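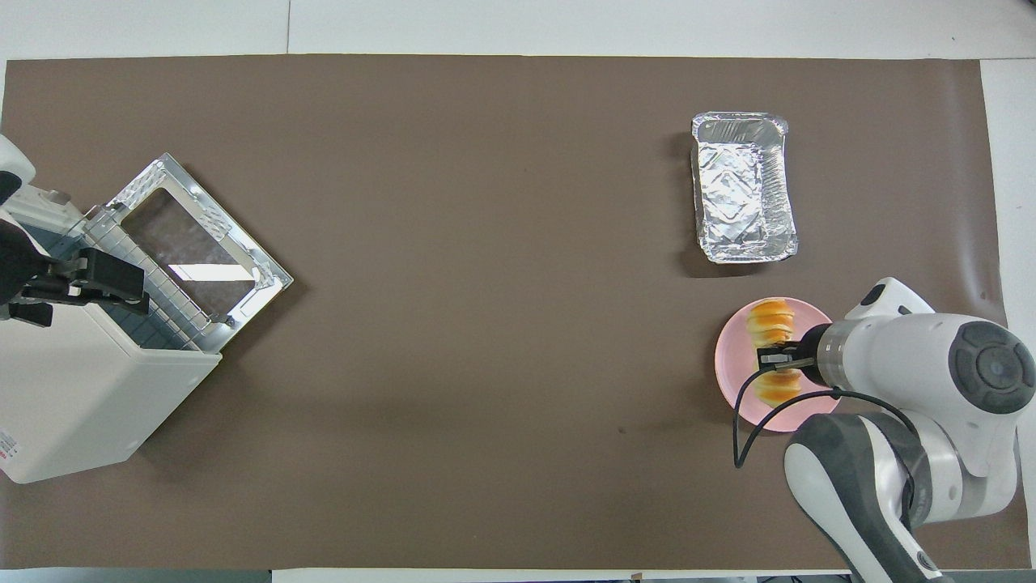
Two-arm kitchen station, with the oven-like appliance's door open and rolls on the plate.

3 min read

The Pidel Tabletop Station is the setup we'd hand to anyone who wants to gather good examples of two-handed kitchen work and would like to be doing it by the end of the week (we know how long these things can drag on!). It comes to you as a matched pair of arms with two-finger grippers, a table, and our recording software, Cerno, already loaded and waiting.

We're very fond of the oven task, and most of our customers start there. One arm looks after the door while the other handles the food, and a learning system has plenty to pick up from that: where to hold a door, when to wait, how firmly to take hold of a bread roll without flattening it. A small countertop oven, a foil tray, a plate and a couple of rolls will keep an operator happily busy for a whole morning.

Cover the table with plain brown paper if you can. It hides the glare, it catches the crumbs, and when it gets tatty you just pull a fresh sheet across.

Each attempt is saved as its own episode, with the view from above and the movements of both arms kept in step. Operators can mark an episode good, bad or "look at this later" with a foot pedal, a feature Dayana Zamudio on our support team argued for all through February, and she was right. Please do keep the fumbled ones, too. A dropped roll picked up again is often worth more to your training set than another perfect run.

What comes in the crate:

Two arms with grippers and mounting plates
Table, white top
Overhead camera and bracket
Foot pedal
Cerno license for one station
Starter set of 258 recorded oven episodes
Brown paper, one roll

Spare finger pads come in packs of 10. Customers using Clavport controllers will need software version 11 or later, so do check before you order, and write to Halldóra Ásgeirsdóttir if you're unsure which one you have. She's glad to help.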